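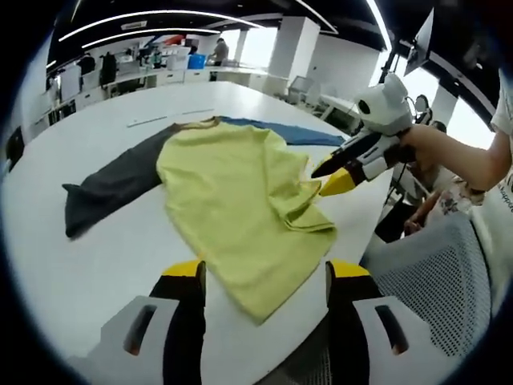 Datasets / Cloth handling / Grudstead-Shirts

README

Hi, and thanks for downloading this! I'm Torben Stöcker, I look after the Grudstead shirt folding set, and I'm the one to write to when something in it looks wrong. I've tried to put the stuff I get asked most at the top.

What's in it

3,592 episodes of people folding clothes on a table with a pair of hand-held grippers, one in each hand. Each gripper has its own wide-angle camera, so every episode gives you two video streams plus the gripper positions and how far the jaws were open at each moment. Most of the set is t-shirts. There's a smaller batch with long sleeves, and an even smaller one I call "stacked", where a shirt starts out lying over another garment (yellow-green tee over something with one charcoal sleeve and one blue one, that sort of thing). I love the stacked ones. They're also where most policies fall apart, so maybe leave them out of your first training run and bring them in later.

How it was collected

In an ordinary open office, during working hours, with people at their desks and daylight coming in from the windows. You'll get office chairs in the corners, jackets hanging up, somebody walking by in the background. We thought about hanging up a curtain and decided against it, and I'm still happy with that — models trained on our older curtain recordings got confused the minute they saw a window.

The folding itself goes like this. Spread the shirt with the neckline away from you, bring one side in, bring the other side in, then fold the hem up toward the collar. If a fold goes badly you're allowed to open it up and try again inside the same episode. Those retries are kept on purpose! They're tagged "regrasp" in the labels file, and there are over 700 of them. If you only want clean folds, filter on that tag and you're done.

Folder layout

episodes/ has one folder per episode, with left.mp4, right.mp4 and motion.csv
labels.csv has garment type, start state, tags and operator number
splits/ has train, val and a held-out list of 98 episodes with garments that appear nowhere else
tools/ has the Skekeo converter and a small viewer

The video runs at 60 frames per second and so does motion.csv, so row one goes with frame one and you don't need to resample anything. Video comes with the fisheye look left in, black ring and all. If you need it flattened out, tools/undistort.py does that, but you lose a good bit at the sides, and the sides are often where the other gripper is. I'd train on the raw view.

Things that will bite you

Left and right mean the operator's left and right. A few early episodes had them swapped. I fixed the ones I found, and if you find another, please send me the episode number.

The jaw opening drifts a little over a long session. We zeroed it at the start of each one, and again after lunch from version 2 on. Don't treat a "closed" reading as exactly zero, use a small threshold.

Fabric pinches are hard to label. Sometimes the fingertips come together and catch one layer when the person wanted two, and from the gripper reading you can't tell. The tag "layers_unsure" is me admitting that I watched it three times and still didn't know.

Everything was recorded at the Atinga office, so you get one room and mostly white tables. If your robot works on a dark bench, add some of your own recordings. We did this on our Staltance arms and even a single Saturday of extra episodes made a difference you could see.

Use and sharing

Free for research and teaching. Please ask before putting it in a product. People show up in the background, they've all signed off on that, but don't try to work out who anybody is and don't train anything to do it.

Still to do

Towels, finally. Better tags for sleeves tucked underneath. A version of the viewer that doesn't crash when you scrub backward (sorry, I know, for now press R to reload the episode).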